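后屋

一

父亲搬去萨哈以后,后屋的东西一直没动。姐姐在电话里催过我几回,我都说快了。我在科恩顿镇上的邮局做分拣,下了班还要接孩子,后屋在老房子最里头,要穿过厨房和一条放煤气罐的过道才能进去。门上的锁生了锈,钥匙要往左偏一点才拧得动。

父亲教了一辈子化学。学校撤掉旧实验室那年,他把不要的器材一件一件买回来,装在自行车后座的木箱里,来回跑。母亲问他花了多少钱,他说没多少。后来母亲在他的存折里看到一笔支出,2,936元,两个人为这件事有好些天不说话。那时候我上小学,姐姐上初中。我记得吃饭的时候,母亲把菜盘推给姐姐,姐姐再推给父亲。

五月底来了一封信,寄信人是塔维尔·维杰辛哈。信写得很短,说他在德罗鲁斯的一所中学教书,九月要开一门实验课,学校没有钱,听说老师家里还有一些旧器材,问能不能转给他。信里夹着一张清单,列了他还记得的东西:试管,试管架,烧杯,滴瓶,温度计,铁圈。清单最后一行写着“刷子”,后面打了一个问号。

我给父亲打电话。父亲问是哪个塔维尔,我念了全名,他说哦,那个坐在窗边的。然后他说可以给,但是要按格子放好了再给,不能乱堆在一个箱子里。

“什么格子?”我问。

“彩色的那排。你们小时候装蜡笔的。”

我找了一个晚上。那排格子盒在衣柜顶上,里面还有断掉的蜡笔头和一只塑料发卡。我拿到水池里洗,蓝色的那几格好洗,粉色的那格底上有一块蜡,用热水烫了才掉。洗完了倒扣在灶台上晾着。

第二天我开始收拾。先拿刷子。父亲有好几把刷子,长的短的都有,挂在后屋墙上的钉子上,有的毛已经秃了。我挑了还能用的,其余的扔进垃圾袋。扔到一半又觉得应该问一声,就打电话过去。姐姐接的,说父亲在睡觉,又说秃了就扔,问什么。

过了一会儿父亲自己打回来。他说那把毛粗一点的不能扔,那是洗烧瓶的。我说没扔。他问现在放在哪里,我说就在盒子旁边。

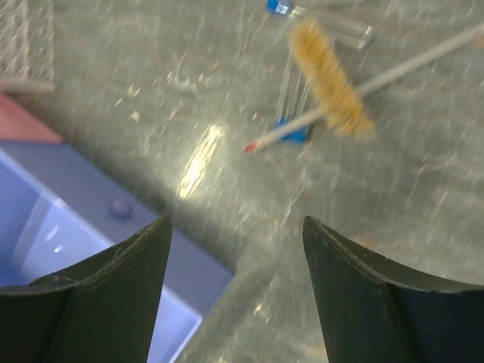

刷子和浅蓝色的塑料盒。

他不放心,又把用法讲了一遍。先冲水,再放刷子,转着往里送,不要捅。他说我小时候捅破过一支试管,底都掉了。我说那是姐姐。他停了一下,说不对,是你,本子上有。

二

本子我是在抽屉里找到的。硬皮,封面上写着“损耗”两个字。父亲把每一件打破的东西都记下来,日期,品名,谁打的,怎么打的。他在学校的时候有这个习惯,回家以后也没有改。

我坐在后屋门口的小板凳上看了一会儿。开头几页是学校的事,名字大半不认识。有人把酒精灯的盖子踩了,有人把量筒放在暖气片上,有人用烧杯喝水磕掉了口。每一条都写得很短,后面也没有批评的话。塔维尔·维杰辛哈的名字出现过,打破滴瓶一只,原因写的是“看窗外”。

从中间开始,就是家里的事了。试管一支,下面是我的名字,原因是“用力”。我一点也不记得。我记得的是姐姐蹲在水池边上哭,母亲拿扫帚进来,问谁割到手没有。也许哭的是我,蹲着的那个才是她。我把本子合上,放到窗台上,接着干活。

铁圈是最难放的。它带着一根长杆,下面还有短的支脚,放到哪一格都要翘出来。我先放在浅蓝色那格,杆子顶到隔壁去了。换到盒子另一头,又压住了别的东西。后来想起父亲说过大的放紫的,就把它放进淡紫色那一格,杆子斜着靠在里面,圈在下头,总算放住了。旁边粉色那格放滴瓶和一只带玻璃塞的小瓶子。温度计没有地方,就斜搁在粉色格子的边上。

我跟父亲说铁圈放好了。他问杆子朝哪边。我说斜着。他说斜着不行,运到德罗鲁斯路上要颠,颠几下就把盒子戳穿了。我说那就用报纸塞。他说报纸掉墨。我说那用毛巾。他想了想,说毛巾可以,用旧的。

这通电话打了很久。我站在后屋里,一只手拿电话,一只手扶着盒子。姐姐在那头喊他吃药,他捂住话筒跟姐姐说话,我听见他说,她在弄铁圈。

放下电话我去找毛巾。母亲的旧毛巾都收在一个饼干桶里,叠得很小。母亲走了七年了。我抽了一条出来,蓝格子的,边上脱了线。我闻了一下,只有铁皮的味道。

毛巾太厚,塞不进去。我剪成两半,再塞,还是顶着。最后只好先不塞,等装箱的时候再想办法。剪下来的另一半我拿去擦桌子了。后屋的灯管老是闪,我擦到一半,把它关了又开,好了一阵。
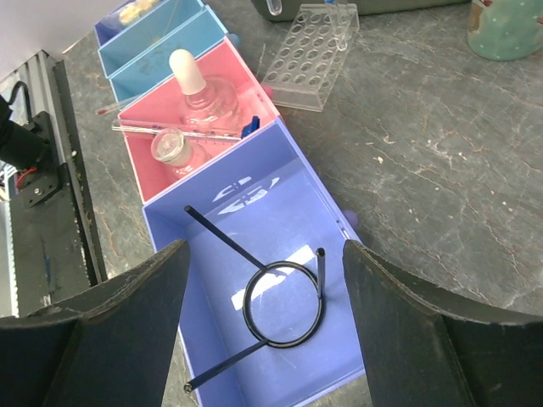
三

姐姐在周末前回来了一趟。从萨哈到科恩顿要坐971路,路上绕得厉害,她下车的时候脸色发白,先在厨房喝了两杯水。她带了一袋杏,是父亲让带的,路上压坏了几个。

她进后屋看了一眼,说你弄得还挺像样。

我把本子拿给她看。她翻得很快,翻到有我名字的那一页停住了。

“这个是我打的。”她说。

我说我也记得是你。

“爸知道是我。”她说,“我跟他讲的。我说我捅破了,他说知道了,去把手洗了。”

“那他为什么写我?”

她说不知道。她又往后翻,翻到后来几页,忽然笑了一声,把本子推给我。那一页上有烧杯一只,名字是父亲自己,原因写“没拿稳”。日期是母亲生日前后。姐姐说那只烧杯是母亲打的。母亲拿它插花,从厨房端到堂屋,在门槛上绊了一下。我也想起来了,水流了一地,花是从路边剪的,父亲拿拖把来拖,母亲站在旁边说,这下又要记一笔了。

我们又核对了几条。漏斗一只,记的是姐姐,姐姐说那时候她在外婆家。玻璃棒一根,记的是母亲,母亲从来不碰玻璃棒。凡是家里的,好像没有一条是对的。学校的那些我们没法核对。

“他是故意的。”姐姐说。

“故意干什么?”

“你问我,我问谁。”她把一个压坏的杏掰开,坏的那半扔了,好的那半吃了。

下午我们一起收拾柜子底下。底下的东西杂,有瓶盖,有夹子,有一卷发黄的滤纸,还有一只青绿色的盘子,花边的,上面有白点子。姐姐把盘子拿起来,用袖子擦了擦。

这只盘子是母亲的。她一共有过一套,搬家的时候碎得只剩这一只。她拿它装过瓜子,装过切开的橘子,有一阵子装缝衣针和线团。后来怎么到了后屋,我们都想不起来。姐姐说可能是父亲拿去垫瓶子的。我说他垫瓶子用瓷砖,不用盘子。

姐姐想把盘子带回萨哈,又怕路上碎。她说971路那个颠法,铁的都能颠散。我说那就留在这里。她说留在这里你又不用。说到后来,两个人声音都有点大。孩子从厨房跑过来看,手里拿着一块饼,姐姐就不说了。

我找了一块白垫子,把盘子放在上头,放进深灰色的托盘里,摆到桌子里头靠左的地方,离那些蓝盒子远一点。姐姐看我摆好,说先这样吧。她去赶最后一班车。走之前她把本子也放回了抽屉,又拉开看了一眼,再关上。

晚上我给塔维尔·维杰辛哈写回信。我告诉他东西在整理,缺一个酒精灯,试管比他清单上写的要多。我还写了父亲说他坐在窗边。写完了觉得没有别的可写,就把盘子的事也写了进去,说后屋里找出一只盘子,如果他记得是做什么用的,请告诉我。
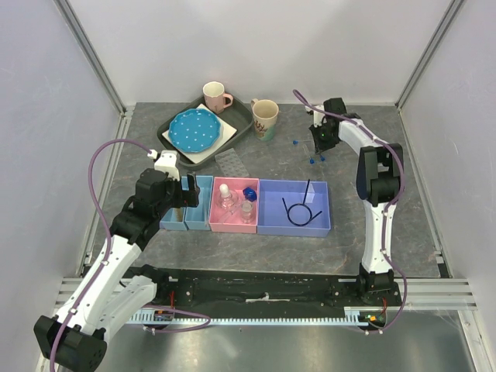 塔维尔·维杰辛哈说他记得那只盘子。他打来电话,声音比我想的要年轻,背后有学生在走廊里跑。他说那时候他们几个人放了学到家里来补课,就在后屋,冬天很冷,手冻得拿不住滴管。做完实验要洗手,洗完手,师母就把盘子端进来,有时候是炒花生,有时候是切成小块的馒头,烤过的。老师规定实验室里不许吃东西,师母就站在门口,盘子在门里,人在门外。他们把手伸出去拿。

我说盘子既然在门里,那还是在里面吃。

他说是啊,老师也这么说。师母说那你记到本子上去。

我问他记了没有。他说不知道,他没有看过那个本子,只知道打破了滴瓶要写名字。他又说,滴瓶那天打破的时候他没有看窗外,是手滑了。他看窗外是前一天的事。

我说本子上写的是看窗外。

他笑了,说那就算看窗外吧。

我们说了装箱的事。他打算找吉尔孔洛货运,他们有一趟车从科恩顿走德罗鲁斯,隔几天一班。我说铁圈不好放,父亲担心颠。他说铁圈可以拆,杆子和圈之间有螺丝,拧下来就行。我说好。挂了电话我去看,又不敢拧,怕拧下来以后装不回去,就原样放着。

他还说盘子不要寄,留着。我本来也没有打算寄。

四

离货车来还有几天,父亲每天打一个电话。他问得很细。试管洗过没有,洗过以后倒过来控水没有,控水的时候底下垫了什么。有一天他问试管架是不是还是黄的。我说是黄的。他说那就好,好像它会变成别的颜色。

我把他的话记在一张纸上,干完一样划掉一样。这张纸后来也记满了,背面写着孩子的鞋码和要买的酱油。

试管我是一支一支拿的。父亲说过,试管要拿上半截,不能攥着底。我从小就知道,手却总是攥到底上去。拿起来对着灯看一看,里面有没有水痕,有就再洗一遍。有一支不管怎么洗,靠近底的地方都有一圈白印子,我泡了醋,过一夜再刷,印子淡了,还在。我问父亲要不要扔掉。

他问印子有多高。

我说一指。

他说那支留着,那是石灰水。

石灰水为什么要留着,他没有说,我也没有问。姐姐后来在电话里跟我讲,他这几天精神好,早上起来把她厨房里的瓶子全按高矮排了一遍,她找不到盐,炒了一盘没有味道的豆角,他也吃完了。

我还是想着本子。有一天晚上他打来,问完了滴瓶的胶头老化没有,我就说,爸,我看了那个损耗本。

他嗯了一声。

“家里的那些,名字都不对。”

他说怎么不对。

我说试管是姐姐打的,你写了我。烧杯是妈打的,你写了你自己。

那边静了一会儿。我听见姐姐家的电视在放天气预报。

“你姐那个礼拜已经有一条了。”他说,“她打了一个漏斗。”

“漏斗那天她在外婆家。”

“那就是别的。”他说,“反正她有一条了。你没有。”

我说那妈呢。

他说你妈不喜欢名字在本子上。玻璃棒那次我写了她,她把本子拿走,藏在米缸里,找了我几天。后来我就不写她了。

我问玻璃棒到底是谁打的。他说忘了,可能是猫。

我们家是养过猫,灰的,尾巴有一截折过。母亲叫它小秤,因为它蹲在天平的盘子上不肯下来。我很多年没有想起它了。我问父亲猫有没有上过本子,他说猫不认字。

然后他问我,试管都放好了没有。我说还有几支。他说那你去弄吧,早点弄完早点睡,灯别忘了关。

我回到后屋。分格盒还在桌上,粉色那格里放着烧杯,还有带刻度的玻璃管横在里头,蓝色的小夹子立在旁边。黄的架子在另一头。我把剩下的试管又过了一遍,对着光看,看到那支石灰水的,看了两次。

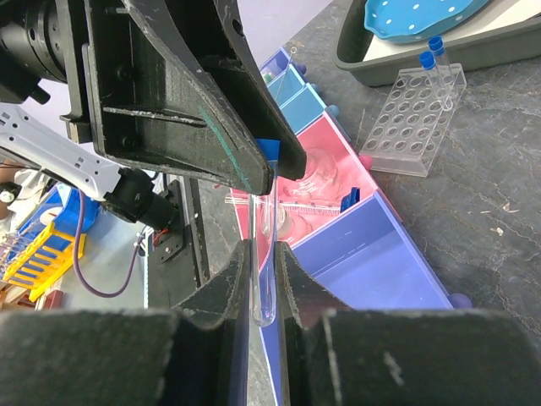 试管,后面是那排分格盒。

五

吉尔孔洛的车是2026-06-03到的,比说好的晚,司机在镇口问错了路,开到养鸡场去了。他把车停在巷子外面,进来喝了一碗茶,看了看我准备的箱子,说这个捆法不行,绳子要打十字。他自己动手重新捆。我给他扶着。

铁圈最后还是拆了。父亲在电话里教我拧,我把电话夹在肩膀上,照他说的,先松后面那个,再松前面那个。拧下来一点也不难。杆子用母亲那半条毛巾裹了,圈单独包。包完了我觉得另外半条不该拿去擦桌子,可是已经擦了,上面全是灰印子。

分格盒也一起走。我问过父亲舍不舍得,他说装蜡笔的东西有什么舍不得。姐姐倒有点舍不得,说那只粉色的格子以前是她的,我的是蓝的,我总把红蜡笔放到她那边去。我说你要我就留下来。她说算了,留下来也是放在柜子顶上。发卡我给她留了。

司机在单子上写品名,问我写什么。我说玻璃。他写了“玻璃”,又在旁边画了一只杯子,是提醒卸货的人轻放的意思。杯子画得像一只桶。

运费是塔维尔·维杰辛哈那边付的。他另外汇了一笔钱来,我退回去了,他又汇来,我问父亲怎么办,父亲说收下,给他买一箱滤纸寄过去,他那里肯定没有滤纸。我去镇上问,没有人卖滤纸。五金店的人问我咖啡用的行不行。我打电话问父亲,他气得咳嗽。后来是姐姐在萨哈买到的,寄出去的邮包从我手里过,我给它盖的戳。

车走了以后,后屋的桌子上还放着那只灰托盘,盘子在里面。孩子问能不能拿这个盘子装杏。我说要先洗。她拿到水池里去洗,我站在旁边看着。她洗得很慢,用手指头去抠每一个白点子,问我能不能抠下来。我说抠不下来的。

杏放上去,满了,滚下来一个。

过了将近一个月,德罗鲁斯来了信。信里说东西都到了,打破了一支试管,是卸货以后他自己拆箱的时候打的,不是路上的事,请我不要去找货运的人。他说他也买了一个硬皮本子,封面上写了“损耗”,第一条已经记上了。他没有说写的是谁的名字。

我问他是哪一支,有没有白印子。信寄出去几天,他回了一张明信片,说没有白印子,有白印子的那支放在架子上,学生问过是什么,他还没有想好怎么讲。

我把明信片念给父亲听。他说石灰水有什么难讲的,拿根管子吹气,吹浑了,再吹,又清了。一节课就够。

“那印子呢?”我问。

“印子是没洗。”他说,“那天你妈叫吃饭,我就放下了。”

他又问后屋现在放什么。我说还没放东西,灯管该换了。他说要买长的那种,短的接不上,让我先拿尺子量。我找不到尺子,拿孩子的跳绳比了一下,在绳子上打了一个结,带到五金店去了。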